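Cómo usar la lavadora compartida: carga, lavado y descarga sin olvidar prendas

Esta guía es para quien lava en un cuarto con máquinas de carga frontal de uso común, ya sea en un edificio, una residencia o un local de autoservicio. Casi todo sirve también en casa. Lo que cambia en un cuarto compartido es que uno llega a una máquina que acaba de usar otra persona y se va dejándola para la siguiente.

El texto sale de las notas que preparé para los residentes de Dikholm, donde hay máquinas de marcas distintas y cada una tiene sus manías. Las corregí con ayuda de Lefteris Christodoulou, que llevó durante años la lavandería Panagiotou. Donde él y yo no estábamos de acuerdo, lo indico.

Qué hace falta

- La ropa ya separada en casa.
- Detergente líquido o en polvo, de poca espuma.
- Un paño de microfibra.
- Una bolsa de malla para prendas pequeñas.
- Una bolsa o cubo limpio para la ropa lavada, distinto del que se usó para traer la sucia.

1. Separar la ropa antes de bajar

Separar en el cuarto de lavado es incómodo, no suele haber mesa y se pierden calcetines. Conviene bajar con los montones hechos.

Para la mayoría de la gente bastan dos montones: claros y oscuros. Los colores fuertes merecen atención aparte las primeras veces. Una prenda amarilla, verde lima, naranja o roja que todavía no se ha lavado puede soltar tinte, y lo que está más expuesto es lo gris claro y lo blanco. Para saberlo, se moja una esquina interior con agua templada y se aprieta contra un papel de cocina blanco durante un minuto. Si el papel se mancha, la prenda va sola o con oscuros. Si queda limpio, puede ir con claros a baja temperatura.

Lefteris no hace la prueba del papel. Lava toda prenda de color vivo sola la primera vez y después la mezcla sin más. Gasta un lavado extra, pero dice que en Panagiotou dejó de tener reclamaciones por manchas.

Vaciar los bolsillos. Cerrar cremalleras y corchetes. Desabrochar los botones de las camisas, también los de los puños. Las sudaderas y vaqueros, del revés.

2. Elegir la máquina

En muchos cuartos las lavadoras llevan un número pegado en el frontal. Hay que leerlo entero, con el nombre o las palabras que lo acompañen, y apuntarlo antes de pagar o de reservar, sobre todo si el pago se hace con el móvil. Dos máquinas contiguas pueden llevar el mismo número si pertenecen a grupos distintos o si alguien puso los adhesivos sin mirar, y entonces el número solo no basta. En Dikholm usamos la aplicación Dudum para reservar, y el error más común es activar la máquina de al lado.

Si hay duda, se mira también la marca y la posición: la de la izquierda, la de la derecha, la más cercana a la puerta. Una foto del frontal ayuda cuando hay que reclamar.

Una puerta cerrada no quiere decir que la máquina esté ocupada, y una abierta no quiere decir que esté vacía. Antes de meter nada se mira por el cristal o se abre la puerta y se mira el fondo. 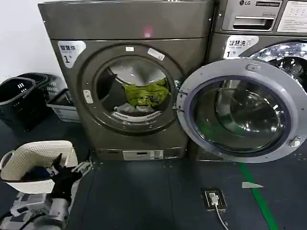 Si hay ropa de otra persona y el programa ha terminado, lo normal es esperar un poco. En nuestro edificio el margen es de 40 minutos desde el final del ciclo. Pasado ese tiempo se puede sacar la ropa, siempre toda junta y a un recipiente limpio, nunca encima de la máquina ni en el suelo. Se deja una nota con la hora y el número de la lavadora.

La puerta no se fuerza. Después del final del programa el bloqueo tarda un par de minutos en soltarse, y tirar antes solo sirve para romper el cierre.

3. Revisar el tambor y la goma

Con la puerta abierta se pasa la mano por todo el interior del tambor, girándolo una vuelta completa. Se buscan monedas, clips, horquillas y restos de pañuelos de papel. Luego se separa con los dedos el pliegue de la goma, sobre todo en la parte baja, que es donde se quedan las cosas. Si hay pelusa o agua retenida se limpia con el paño.

Si el paño sale con una película negra o con olor a humedad, es mejor hacer antes un ciclo vacío a temperatura alta o cambiar de máquina. Se avisa a quien lleve el mantenimiento.

La tapa pequeña de abajo, la del filtro, no la tocan los usuarios en una lavandería compartida. Al abrirla puede salir agua. En casa sí conviene limpiarlo cada cierto tiempo, con la máquina desenchufada, una bandeja baja debajo y una toalla vieja.

4. Cargar

Las prendas se meten de una en una y sueltas. Las grandes al fondo, las pequeñas encima. Una sábana metida hecha una bola sale hecha una bola, muchas veces con los calcetines dentro.

La medida que uso es la de la mano: con la ropa dentro, tiene que caber la mano abierta de canto entre la carga y la parte superior del tambor. Si hay que empujar, sobra ropa.

Tampoco va bien lavar una prenda sola y pesada, como una toalla de baño o una manta pequeña. Se pega a un lado y la máquina no consigue repartir el peso para centrifugar. Añadir un par de toallas lo arregla casi siempre. Una camiseta o una blusa ligera sola no da ese problema, aunque es un desperdicio de agua.

Antes de cerrar se comprueba que no quede ninguna punta de tela sobre la goma. Es la causa más frecuente de que gotee por la puerta. Se cierra empujando hasta oír el clic.

5. Detergente

El cajón suele tener tres compartimentos: prelavado, lavado principal y suavizante. Los símbolos cambian según la marca, aunque el lavado principal suele venir señalado con un II o un 2, y el suavizante con una flor. Si no se usa prelavado, ese hueco queda vacío.

La dosis es la del envase para la dureza del agua de cada zona. Con agua blanda, menos. Echar más detergente no lava mejor; la espuma amortigua el roce entre las prendas y queda en los tejidos, que al secar salen rígidos. Nosotros compramos Grusteo líquido en garrafa y con el tapón a la mitad basta para una carga normal.

Las cápsulas van directamente en el tambor, al fondo y antes que la ropa. En el cajón no se deshacen bien.

Algunas lavadoras de autoservicio dosifican solas. En ese caso hay un aviso en la pared o en la máquina y no se añade nada.

6. Programa y temperatura

Para ropa de diario, algodón o mezcla a 30 grados. Toallas y sábanas, 60 si la etiqueta lo permite. Prendas deportivas y sintéticas, en frío o a 30, sin suavizante, que les quita capacidad de absorción.

Los programas rápidos valen para ropa poco sucia y media carga. Con el tambor lleno no da tiempo a aclarar.

El centrifugado a 1000 vueltas es suficiente para casi todo. Las prendas delicadas, a 600 o menos.

Cuando arranca se anota la hora de final y se pone una alarma en el teléfono.

7. Descargar

Lo primero es abrir del todo la puerta y poner la bolsa limpia justo debajo. Se saca primero la pieza más grande y se sacude sobre la boca del tambor, para que caiga dentro lo que lleve enganchado. Después el resto, de arriba abajo.

Lo que más se olvida son prendas finas que se quedan abajo, junto al borde, o pegadas arriba por el centrifugado. Las de color vivo se ven enseguida. Las grises y las negras se confunden con el metal en sombra, y para esas hay que usar la mano. 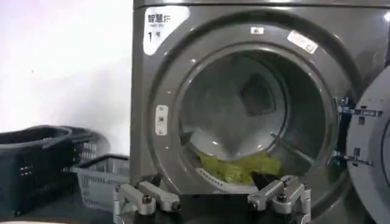
Se gira el tambor a mano una vuelta entera y se palpa la pared interior, también detrás de las palas. Luego la goma, metiendo los dedos en el pliegue. En un solo trimestre juntamos 241 prendas perdidas en la caja de Dikholm, casi la mitad calcetines, y la mayor parte había salido de la goma o de la parte alta del tambor.

Si aparece algo que no es propio, va a la caja de objetos perdidos. No se deja dentro de la máquina.

8. Dejar la máquina lista

- Secar la goma y el cristal con el paño.
- Abrir un poco el cajón del detergente.
- Dejar la puerta entornada, a un palmo. Abierta del todo estorba el paso y puede golpear a la máquina vecina.
- Cerrar la sesión en la aplicación, si se ha reservado con ella.

Lefteris prefiere dejar la puerta abierta de par en par. Tenía un pasillo mucho más ancho que el nuestro.

Problemas frecuentes

La máquina no arranca. La puerta no está bien cerrada, o hay tela entre el cierre y el marco. Abrir, empujar la ropa hacia dentro y volver a cerrar.

La ropa sale chorreando. Carga mal repartida. Sacar la ropa, desenredarla, meterla suelta y repetir solo el centrifugado.

Quedan restos blancos en lo oscuro. Detergente en polvo sin disolver o demasiada cantidad. Un aclarado extra lo quita.

Una prenda ha teñido a las demás. No meter nada en la secadora. Lavar otra vez enseguida lo manchado, sin la prenda culpable, con una toallita atrapacolor. En algodón blanco se puede usar blanqueador con oxígeno, dejándolo en remojo según el envase.

La puerta no se abre al acabar. Esperar. Si a los diez minutos sigue bloqueada, mirar si queda agua dentro y lanzar un programa de desagüe. Si después tampoco abre, llamar al teléfono de avisos y dar el número de la máquina y la marca.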